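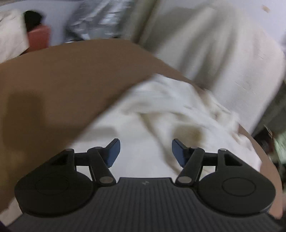 Zellska, the family-run home packing and linen storage service, is delighted to announce that its new sorting room in Clivmont will open its doors to households this July, after nine months of planning, painting and a great deal of folding.

The room has been set up for anyone who is moving house, clearing a spare bedroom or simply trying to get to the bottom of the airing cupboard. Customers can bring in sheets, towels, pillows and blankets in whatever state they happen to be, and staff will help them sort what to keep, what to wash and what to pass on, before everything is packed away with clean cardboard between the layers.

"People do apologise for their linen, bless them, and they really needn't," said Saeed Nazari, founder of Zellska. "A crumpled white sheet with an old mark on it is the most ordinary thing in the world — my own cupboard is full of them! We would much sooner you brought the whole heap in and had a cup of tea while we went through it together."

The room has shelving for 209 storage boxes, and a sorting session lasts 80 minutes. Bookings are now being taken at the Zellska front desk in Clivmont, which is open from 9 in the morning.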